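Worwood Birth Center — Room Readiness Checklist, Birth Room 2

Walked by: Ginevra Gentile
Signed off by: Hefin Landeg
Date: June 27, 2026
Form 824

OK = fine, FIX = needs work, N/A = skip. Comments under each item. Keep it short please, I have to type these up.

Entry and floor

Door opens full width for stretcher — OK
Measured with the stretcher this time, not the tape.

Floor dry, no lifted edges — FIX
Seam by the tub is curling again. Taped for now. Rosario to call the floor people.

Path from bed to bathroom clear — OK
Moved the rocking chair left of the window. Leave it there.

Night light works — OK

Bed and birth stool

Bed brakes hold on all wheels — OK
Foot end is stiff, kick it hard.

Side rails lock — OK

Birth stool feet have rubber tips — FIX
One tip split. Stool out of use untill replaced, put it in the closet with a note on it. Use the one from Room 1 if a mom asks.

Mattress cover, no cracks or tears — OK
Small scuff near the head. Wipes clean. Watch it.

Tub

Drain and fill tested — OK

Thermometer reads true against the spare — OK
Both the same.

Grab bar tight — OK

Step stool next to tub, non-slip — OK
Needs a scrub underneath.

Liners in stock — FIX
Down to 5. Mwanaisha ordered more from Plidudska, due in July. Borrow from Room 1 before you open the last pack, and tell somebody.

Newborn corner

Warmer heats up, alarm sounds — OK
Alarm is loud. Good.

Bag and mask, newborn size, sealed and in date — OK

Suction runs — OK
Tubing changed today.

Oxygen tank above refill line — OK
Spare is chained. Last time it wasnt.

Blankets and hats — OK
19 hats, plenty. Blankets are low but laundry comes back tonight.

Scale zeroed — FIX
Reads a bit heavy with nothing on it. Evaristo looking at it. Weigh on the Room 1 scale meantime and write down which scale you used.

Mom's emergency supplies

Hemorrhage kit sealed, tag number matches log — OK

IV start kits — OK

Blood pressure cuffs, regular and large — FIX
Large one missing. Probably went out on a home visit. Check the car bags — second time this has happened.

Transfer sheet with hospital phone numbers posted — OK
Old sheet still up behind the door, took it down.

Medication fridge in range, log filled in — FIX
Two blanks on the log. Temp itself is fine. Night shift please fill it in, even if you are busy.

Electrical

Warmer plugged straight into wall — OK

Outlets near tub have covers — OK

Power strips: switch works, no cracks, no scorch marks, nothing medical on them
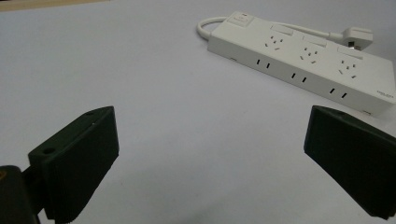
Phone chargers and fan: cords not across the walkway — FIX
Families run them over to the couch. Allow up to 40 minutes for Rosario to put in cord clips, he needs the room empty.

Emergency lamp holds charge — OK

Call button at bed and in bathroom — OK
Both ring at the desk. Bathroom one is faint, turn the desk volume up.

Still open

Floor seam — Rosario
Stool tip — Ginevra
Scale — Evaristo
Large cuff — whoever finds it, tell Mwanaisha

Room can be used. Recheck in July, before the new liners get put away.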